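Serow
@serow_textiles
07/10/2024

Thread on folding bulky knits and fleece on a bed. I get the same question every fall, usually from people whose sweaters come off the shelf with a crease across the chest. Long one. Skip to post 9 if you only want the sequence.

1/
Start with the surface. A table is better than a bed for anything woven, as the hard top lets you press air out with the flat of the hand. For a thick, soft garment the difference is smaller. A bed is large enough for the full arm span, and that matters more than stiffness.

2/
A mattress does give under pressure, so every time you lean on it the fabric slides toward your hand. Stand at the side, keep your weight on your feet, and work with your arms only. Kneeling on the mattress moves the whole layout a little with each shift of the knee.

3/
The top layer of the bed matters too. A sheet pulled flat is fine. A quilt is poor: the batting holds small ridges, and the ridges transfer to whatever you smooth out over them. I push the quilt to the far side and fold on the sheet.

4/
Fuzzy fabric has a direction. Run a palm along it both ways. One way lies down, the other stands up. Smooth with the lie of the pile, normally from collar to hem. Going against it drags the layer under your hand and makes a second wrinkle while you're removing the first.

5/
Fold facing down if you want the front protected, facing up if you want to check that the front is straight. I fold facing down. The back panel usually has no pockets or zipper, so it's the easier reference surface.
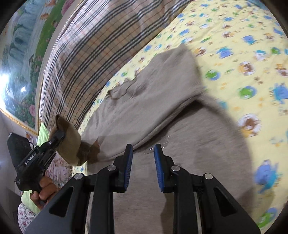 6/
Sleeves and cuffs go first, before any attempt at the body. If the body is flattened while a sleeve is still trapped underneath, you will lift everything again to free it. Take hold of the cuff and raise it, as with the brown one at the left end of the beige piece, and the fabric behind it comes up enough to find which layer belongs to the sleeve. The long crease running in toward the center can wait. Creases like that are often just slack, and pulling the sleeve out to its full length removes most of the slack without any smoothing. The flap near the top can wait too. The quilt is bunched into a roll there and leaves plenty of the yellow cartoon sheet clear on the right, so the garment can be swung over to that side when it's time to square it up.

7/
Hold the cuff by its full width. A corner grip stretches the rib on one side, and on older garments the rib stays stretched. Two layers of rib between the fingers, even pressure, lift, then pull along the line of the arm. Don't shake. Shaking works on a T-shirt and does very little on a heavy pile except move lint around.

8/
Contrast cuffs are useful. When body and sleeves are the same pale color, the edges disappear into each other on a crumpled pile and you end up tracing seams by feel. A darker cuff gives you a fixed point. If yours has none, find the shoulder seam and follow it down.

9/
Sequence:
Collar away from you, hem toward you.
Both sleeves out to full length.
Smooth the body, collar to hem, two or three passes.
Left side in to a line through the middle of the shoulder.
Left sleeve doubled back so it lies parallel to the side edge.
Same on the right.
Hem up to a third, then over again to just under the collar.
Turn it.

10/
The sleeve step is where most of the bulk problems start. If both sleeves cross the center, you have four extra layers in the middle and none at the edges, and the stack leans. Keep each sleeve on its own side. On very thick garments let the cuff stop short of the hem fold, otherwise the rib gets folded inside it and makes a lump.

11/
Thirds or halves? Thirds for shelves, halves for deep drawers. Thirds put two folds across the torso but both are soft. A fold in half puts one harder line at the stomach. With fleece, neither lasts long after you put it on. With wool, the half fold can last all day.

12/
Hangers: no, for anything heavy and stretchy. The shoulder points take the whole load. I had a cardigan on a padded Golham hanger from one winter to March and the sleeves came out visibly longer than when it went in. Padding spreads the load over more of the shoulder and does not reduce it.

13/
Stacking. Heaviest at the bottom, fold edge facing out. I keep stacks low, as the bottom piece in a tall one gets pressed flat and the pile takes a day or two to recover. Alternate the direction of the collar ends if the stack starts to tilt.

14/
Containers. The Bensaid fabric boxes I use have a soft lid and a stiff base. Soft lid is correct for this purpose. A rigid lid encourages you to push down until it closes. If you have to push, take one piece out.

15/
Vacuum bags: acceptable for quilts with synthetic fill, in my experience. I don't use them for fuzzy garments. The pile comes out matted along the fold lines and needs steam. If space forces it, fold loosely, stop the pump early, and limit it to one season.

16/
Lint. Check the sheet before you start, particularly one that has just come out of the dryer. Fleece picks up everything, and a pale garment shows it. I run a Brellow roller over the sheet first and the garment second. Doing it in the other order wastes a sheet of tape.

17/
Correction to a post I made in spring: I wrote that a folding board saves time on all tops. It saves time on shirts. On a thick garment the board is difficult to withdraw - the fabric grips it and the last fold opens up when you pull. I've stopped using mine for anything heavier than a sweatshirt.

18/
Replying here to several people who asked about hoods. Lay the hood flat over the back after the sides are in and before the hem comes up. Don't tuck it inside itself. A tucked hood makes a ball at the collar end and nothing will stack on top of it. Drawstrings go inside the hood.

19/
And about buttons and zippers: close them first. Zipper up to the top, then down an inch so the pull doesn't press into the neck. For buttons, top, middle and bottom are enough to hold the front together. An open front spreads during the side folds, and you lose the center line.

20/
On the quilt itself, as it will need dealing with once the bed is clear. Don't fold it from a roll. Open it completely, find two corners on the short side, and bring them to the opposite two. Plaids make this simple. Line up the stripes at both edges and the fold is square.

21/
Next thread will be on fitted sheets. I have a method that gives a flat rectangle with the elastic inside, and I need to test it on deep-pocket sizes before I write it up. Post your mattress depth below if you want it covered.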